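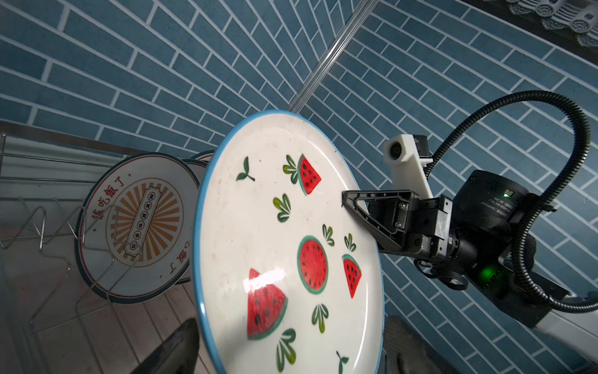
Okay, notes to self for the supper club talk. Slow down, drink some water, and don't read off the page!

**Opening.** Start with the flop. My first supper club in the old Traltero building, I cooked for days and invited everybody I knew, and 4 people came. One of them was my landlord. (Wait for the laugh. If it doesn't come, keep going.) The lentil soup was great and I still make it.

**How it grew.** Ilse Bakker told me to quit emailing and start calling people, and I hated that idea - but I did it. By November we had 49 on the list. Mention Said's flatbread here, because he'll be in the second row and he'll want to hear it.

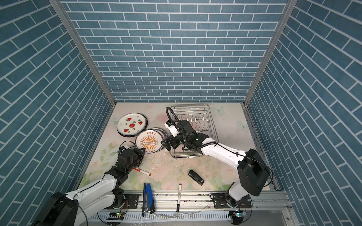
How much should you charge for a seat?

Charge what the groceries cost plus a little for the room, and say the price out loud when you invite people. I used to put out a jar and hope, and I ended one spring $331 in the hole.

**Menus.** One pot, one salad, one thing Maricica Zamfir baked the night before. Tell the Zernach story if there's time, the short version, just the bus and the eel. Skip the slide on spices, it ran way too long when I practiced it for Anouk and Frans.

Then the part about seating. Long tables beat round ones for us, and I split up couples whenever I can get away with it.

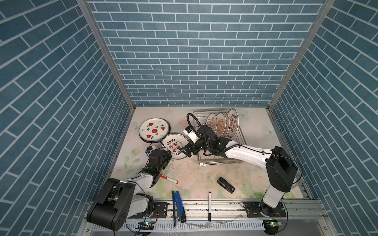 Couples grumble for maybe five minutes, and then they're deep in talk with a stranger about knees or soccer or whatever. I also leave one chair open near the kitchen door so I can sit down myself between courses - I went a whole year without doing that, and I missed all the good conversations.

**Questions.** Leave ten minutes. Sign-up sheet is by the coats, pens are in my bag.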